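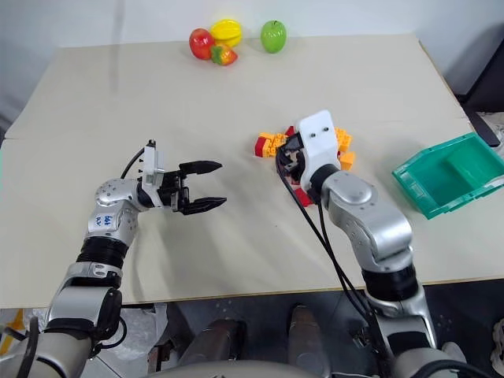
Sorting is the first thing I teach in the toy library course, because everything else we do in February and after leans on it. Before you touch a label or a bin, make a rough first pass by eye and ask what kind of play each thing belongs to. Toy fruit goes with pretend play, so the green apple standing a little apart and the three bunched near it all end up in the same place, even though one is red, one is yellow and one is a bit of both red and green. Toy bricks go with building. I know, it sounds too easy — then you get a mixed donation box and it stops being easy pretty fast!

Color comes second. For bricks I like a color sort only when one color is swamping the others, and I'd leave size alone until you have a big lot. The Goodall lot was roughly 1,000 pieces when I got it, and I did size first and regretted it all afternoon.
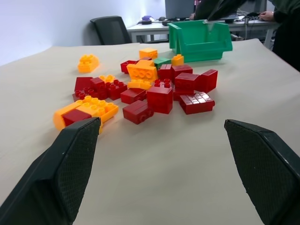 Do bricks and fruit ever share a bin? Only on the returns cart, and they get split up before anything goes back on the shelf.

For next time, read the Milenico handout up to page 6 and bring a small mixed set from home (ten or twelve things is plenty). Write down your first-pass groups before you start moving pieces, then mark whatever you changed your mind about. I want to see the crossings-out — please don't copy it over neatly.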